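Premano: a task layer for two-arm manipulation of a paddle and its case
Dardo Saavedra and Fidel Medina
Final project report, Robot Software course

Summary

Premano is the software we wrote to let two arms work on the same object without each arm having its own separate script. It sits between the perception node and the arm controllers. It takes in object poses and a task file, decides which arm does what, and sends timed Cartesian goals to both sides. Our test task was a table tennis paddle and its case: take hold of the case, open it, take hold of the paddle, move the paddle. We ran 104 attempts on the real robot after the code was frozen. This report covers the design, the parts we had to rewrite, and what the logs showed.

1. Starting point

When we started in September the robot already had working joint controllers and a teleoperation setup. It also had Flarnon, the message bus that everyone in the lab uses, written by an earlier group. What it did not have was any way to say "left arm holds, right arm pulls" in one place. Earlier projects solved this by running one script per arm and putting sleep calls in both until the timing looked right. That works until one arm is slow. Then the other arm starts pulling before anything is held.

Our goals were modest:

One task file for both arms.
No sleep calls.
If either arm fails, both stop in a safe pose.
Every decision is logged with the input that caused it.

We left learning methods out. Other groups in the course were working on those, and we wanted something we could read line by line when it went wrong.

2. Task files

A task is a list of stages. Each stage has an entry condition, one goal per arm (or "hold" for an arm that should stay where it is), and an exit condition. Conditions are written in a very small expression language with comparisons, "and", "or", and a few named signals such as left.width, right.width, left.at_goal and case.visible. Fidel wrote the parser. We first tried to use plain Python functions as conditions, which was faster to write, but then the logs only said that a function had returned False. With expressions, the log shows the value of each term, and we can see that left.at_goal was true while right.width was still too large.

A stage goes through four states: waiting, running, settling and done. Settling was added later. Without it, a stage would exit the first time the condition came true, and gripper width in particular passes through the right value on its way to the wrong one. Now the condition has to stay true for a set number of control ticks, which is given per stage.

Goals are given relative to an object frame where possible. For the case, we put the frame origin at the center of the rounded part with the x axis along the handle. The paddle uses the same convention, so that "grasp at handle end" means the same thing for both.
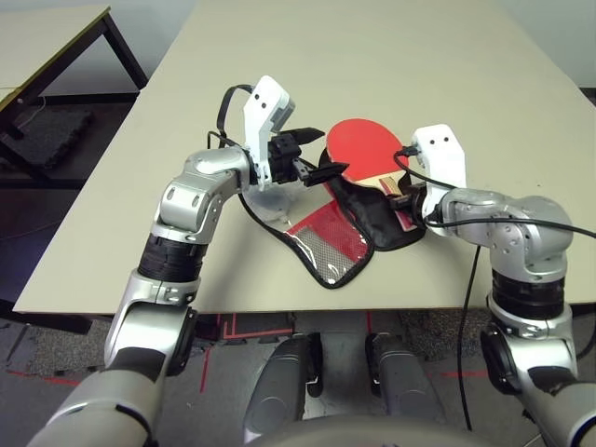
Using one convention saved us a lot of duplicate code, but it also caused our first serious bug. When the case is open, the detector can lock on to the paddle and report it as the case, and with the same frame convention nothing downstream notices. The poses look reasonable. The only visible sign was that the approach height was wrong by the thickness of the paddle, and we lost two lab sessions to it before Dardo plotted the class labels next to the poses.

The fix was to make the object identity part of the stage. Every stage now names the object it expects, and if the label changes while the stage is running, the stage goes back to waiting.

3. Perception

Bavine is our perception node. It takes images from the head camera and from the wrist cameras and publishes object poses on the bus. The head camera is used for the first estimate and the wrist cameras are used for the last part of the approach.

For the head view we fine-tuned a small segmentation network on 173 frames that we labeled by hand, and fit an ellipse plus a handle line to each mask. The paddle was easy. Red rubber on a light table gives a clean mask almost regardless of lighting. The case was harder. Opened flat, it has dark fabric on one side and a clear window on the other, and the window shows whatever is behind it, with reflections on top. Our early masks had holes where the reflections were, and the ellipse fit followed the holes.

We tried three things for this. Adding labeled frames with reflections helped some. Filling holes in the mask helped more. What helped most was to give up on the clear panel as a source of geometry. The network still segments it, as its own class, but the pose comes from the fabric part and from the piping around the window.

In the closed state the front of the case is red too, so the segmentation classes needed to separate red fabric from red rubber. The dark binding around the edge of the case turned out to be the best cue. We added a check that samples pixels just outside the mask boundary and expects them to be dark for the cover and light for the bare paddle. When the paddle is lying on the open case this check gives the wrong answer, so it is only used when the network score is low.

4. Coordinating two grippers on one object

Once both grippers hold the same object, the arms are no longer independent. If the left one moves and the right one does not, the fabric either stretches or slips. Our first version sent both goals at the same moment and relied on the two controllers to take equally long. They do not. The path lengths differ, and the speed limits are applied per joint.

The current version uses a shared clock. A bimanual stage gets one duration, the longer of the two arms' minimum times, and both trajectories are stretched to it. A progress value between zero and one is published at every tick, and each arm reports its own progress back. If the gap between them passes a threshold, the shared clock slows down until the gap closes. This is a simple idea and took one afternoon to write. Tuning the threshold took much longer. Set too tight, the motion stutters. Set too loose, the slower arm gets dragged.
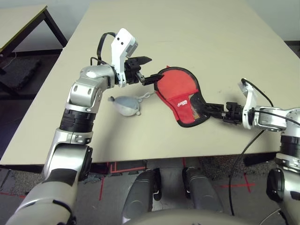 Figure 2. Left gripper at the rounded top of the cover, right gripper on the handle end.

Soft objects also broke our grasp check. For the paddle, a closed gripper with a width above the minimum means that something is in it. For a thin layer of fabric, the width is so close to fully closed that the signal is mostly noise. We added a second signal based on motor current after closing, and the stage condition for fabric uses both. There is still no reliable way in our system to tell a good pinch from one that has caught only the binding.

5. Replanning and latency

The planner is the one that came with the arm software. We wrapped it so that requests for both arms go through a single queue, with the other arm's planned path added as a moving obstacle. The second arm to plan is always at a disadvantage, and in an early version the left arm always went first because of the order of keys in a dictionary. The order is now set in the task file.

Median time from a new pose to a new pair of trajectories was 910 ms. Most of this is the planner itself. It is too slow for reacting to a sliding object and fine for everything else we do. To keep the arms from standing still while they wait, the next stage is planned ahead using the predicted end poses of the current one, and the plan is thrown away if the real end poses are too far off.

For the last few centimeters we skip the planner and servo on the wrist camera. The servo loop uses only the handle edges. At that distance the blade is partly out of view, so there is no ellipse to fit, but the handle is well defined: long straight sides and strong color against the table. The loop centers the handle between the fingers, corrects the wrist angle, and then closes. We had planned to use the stripes on the handle for the angle as well. In practice the fingers cover too much of the handle near the end, and the estimate jumped between stripes.
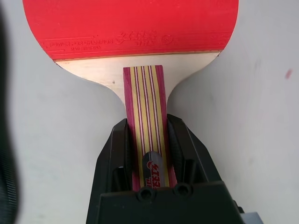 6. Results

The paddle grasp was the most dependable stage in the set. The few misses we had there all came from a bad first estimate, where the servo loop started with the handle already outside its search region. Opening the case was the weakest stage by a wide margin. The usual failure was a pinch that held at first and then slipped when the arms moved apart, and the log shows the current signal dropping well before the width signal changes. We could have caught many of these by watching current during the motion. Our stage format only checks conditions at entry and exit, so there was no place to put that check.

The stop behavior did what we wanted. When one arm faulted, the other stopped in place and then backed off along its own recent path. We triggered this on purpose many times while testing, and it also happened during real attempts, usually from a joint limit on the right arm when the case had been placed too close to the table edge.

Task files for the full sequence came out much shorter than the paired scripts we replaced. The test for whether someone else could use the format was to have a member of the Gaete group write a task for their own object. They managed it, but asked us twice what "settling" was for, so we rewrote that page of the notes.

7. Known problems and remaining work

Stages need a "while" condition next to entry and exit. The parser supports it already; the executor does not.

Label switching between case and paddle still happens. It is now harmless in most stages but can make a stage wait forever. A timeout exists -- it is global, and it should be per stage.

The hand-eye calibration is loaded at startup and never checked. A small shift of a wrist camera shows up as a constant offset in the servo loop, and we only noticed it by looking at plots.

Log files are large, since every tick of the shared clock is written out. Fidel has a branch that writes only changes. It passes the replay tests except for the one that starts in the middle of a stage.

Work was split as follows. Dardo Saavedra wrote the executor, the shared clock and the planner wrapper. Fidel Medina wrote the parser, Bavine and the replay tool. Both of us labeled frames and ran the robot. The code, the task files and the logs from all attempts are in the course repository under premano, and the version used for this report is tagged "final-report".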